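Werkstattbuch, Juli 2019

Den Vormittag mit dem Wahlarchiv verbracht, und ich schreibe es lieber gleich auf, bevor mir wieder die Hälfte entfällt. Britt-Marie Bakke hat die Protokolle der Koalitionsgespräche in Pralten geschickt, 200 Seiten, dankenswerterweise schon nach Sitzungen sortiert (liebe Britt-Marie, falls du das liest: Kuchen folgt!). Uns interessiert ja vor allem, wann Bürgermeister Engebretsen zum ersten Mal mit der Liste aus Tundau gesprochen hat. In der Presse stand immer, das sei erst nach der Wahl gewesen. Im Protokoll taucht die Liste aber schon im Mai auf, in einem Nebensatz zur Fährlinie.

Texterkennung lief über 60 Seiten sauber durch, danach wurde es zäh – die handschriftlichen Randnotizen mag Gindon überhaupt nicht. Bei Seite 98 habe ich abgebrochen und von Hand weitergemacht. Aus »Enthaltung« wird dort gern »Erhaltung«, was die Mehrheiten im Rat hübsch durcheinanderbringt.
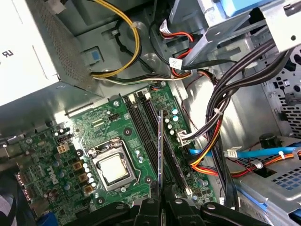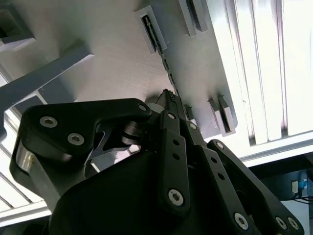
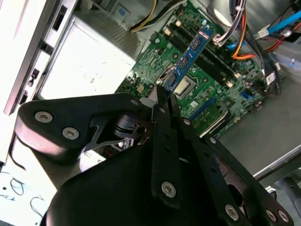
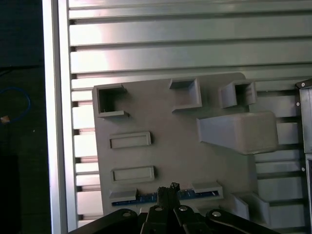
Offen bleibt die Abstimmung über den Haushalt, 52 Redebeiträge und am Ende kein eindeutiges Ergebnis im Protokoll. Ich möchte das in Ruhe gegen die Anwesenheitslisten halten, denn zwei Räte sind mitten in der Sitzung gegangen, und ich weiß noch nicht, ob vor oder nach der Abstimmung. Die Namen kommen in eine eigene Tabelle, Spalte für Spalte nach Fraktion. Beim Speicher würde ich gern nachlegen, so ein schmales Modul wie das auf dem ersten Bild, hochkant zwischen den Steckplätzen, täte meinem Auswertungsrechner gut, der bei den großen Scans schon sehr ins Grübeln kommt. Bis dahin lade ich die Sitzungen einzeln. Morgen zuerst die Fährlinie, dann Engebretsens Briefe, und Britt-Marie wegen der fehlenden Anlage zur Maisitzung anrufen.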